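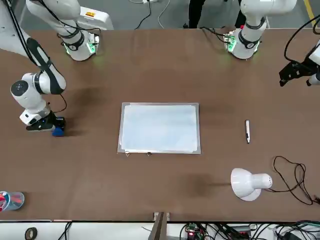
Right gripper with the blue cube, just clear of the table.

20/05/2022

Most of this week went on teleoperation at the Flallville bench. The task is dull by design: pick up the cube with the right arm, put it down on the paper, open, retreat. The left arm stays parked.

I had been teaching the same motion by hand since February, pushing the arm along in gravity compensation. That gives smooth joint paths, but my grip on the wrist loads the force readings and they are no use for training. With remote control the forces are clean and the paths are worse – I hesitate before every grasp, and the policy learns the hesitation.

Current count is 61 usable demonstrations, some 5 seconds of dithering trimmed from each. Kelto, our logging script, still drops the gripper state if both arms are enabled, so I record with one. Jadon, the older replay tool, reads the files without changes.

Next job is moving the lamp between runs. The shadow beside the gripper is far too consistent at present.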